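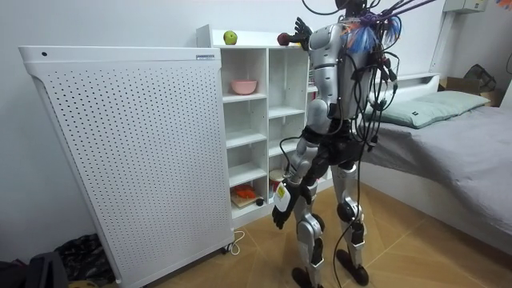

Should a small town keep its own swimming pool when there is a bigger one half an hour away? I think it should, and I think the town should be prepared to pay for it every year without expecting the money back.

I live in Ollevside, which has a pool built in the seventies, four lanes wide and 18 metres long. That length suits no competition anywhere. The council wants to close it next November and run a bus to the leisure centre at Rilamen, where there are two pools, a slide and a café. The proposal was put online on 19 February 2019 and runs to a great many pages, most of them taken up with the boiler.

The case for closing is not a stupid one and I don't want to pretend otherwise. The boiler is old. The roof over the shallow end has been patched twice and needs doing properly. Rilamen has room for more swimmers on most mornings, and it seems wasteful to heat two lots of water when one would do. If you look only at the cost per swim, the bus wins.

My trouble is with the cost per swim. It assumes that the people who swim here will swim there, and most of them won't. I have used our pool for 5 years, mainly before work, and I know what my own habits are like. I go because it is a six-minute walk and I can be at my desk by nine. If I had to catch a bus at twenty to seven, swim, wait for the bus back and then walk up from the square, I would go for a fortnight and then stop. I would mean to start again after Christmas.

We have seen this before with the library. When the branch in Flerniddale shut, its readers were told that the main library had three times the books, and so it did. Borrowing in Flerniddale did not move to the main library. It mostly ended. The children who used to call in on the way home from school now go straight home, and a couple of years later somebody at the county wrote a report about reading.

Schools are the part of this I feel most strongly about. At present the primary walks its older classes down for lessons, and they are back before lunch. With the bus, a half-hour lesson takes up a whole morning. Head teachers have plenty of other things to fit into a morning. I would expect the lessons to go from weekly to a block in the summer term, then to a single week, and then to a letter home suggesting that parents might like to arrange something. We have a river through the middle of the town. Children ought to be able to swim here.

Marjatta Mäkelä taught me to swim properly when I was already past forty, at the Thursday-night class as it then was, and she grew up in a place smaller than ours that had an indoor pool and a sauna. I asked her once how they afforded it. She seemed puzzled by the question. They had a road and a school and a pool, she said, and they paid for them.

I think about that answer when the word "subsidy" comes up. The pool costs the council money, certainly. So do the street lamps, and I have never seen a figure for the cost per pedestrian. The difference is that the pool has a till at the front door, and once a thing has a till people begin to judge it as a shop.

There is a petition, and it had 3929 names on it when I signed. The organisers want 4000 before they hand it in, which they will surely get. I am glad of it but I don't put much faith in petitions. A signature says that you would be sorry to see the place go. What the council needs to hear is what we would put up with to keep it: a small rise in the council tax, say, or a ticket price that goes up by fifty pence — I would accept either. I would also accept shorter hours in winter and a colder pool. The water is too warm for me as it is.

Some will say the money should go on the new sports hall instead. I have nothing against the sports hall. But it has not been built, and the drawings have changed every year since my daughter left for university. The pool exists. It has water in it and it opens at half past six.

The consultation closes at the end of the month and the form is short. There is a box at the bottom for other comments, and I would use it to ask how many people the council expects on that first bus.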